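Robot club, week one of the new year

7 January 2022

So we're back! I missed this more than I expected over the break, and I came home tonight with sore thumbs and a big grin. Our project this term is table clearing, which sounds easy until you try to get a pair of fingers around something small and flat. Carrots I can do all day. Thin round things are my enemy — you have to come in low and slow, and I always rush it.

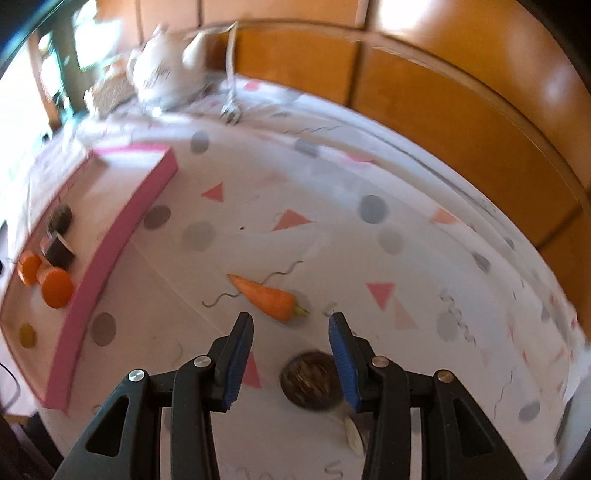
We're aiming for the Vernard student meet in March, and our team (we're Kotian this year, after a long argument) needs 50 clean pickups by then. I'm at 35, and yes, I keep my own tally on the back of my notebook. The other team, Sedik, won't tell us their number, so I'm guessing it's good.

I also got to try the new Nolteck practice sheets, the ones where you move one thing 3 times before you're allowed to touch the next one. Boring at first, but my last few tries felt a lot smoother! Next week I'm going to work on closing the fingers later, and I have to remember to bring my own snacks this time.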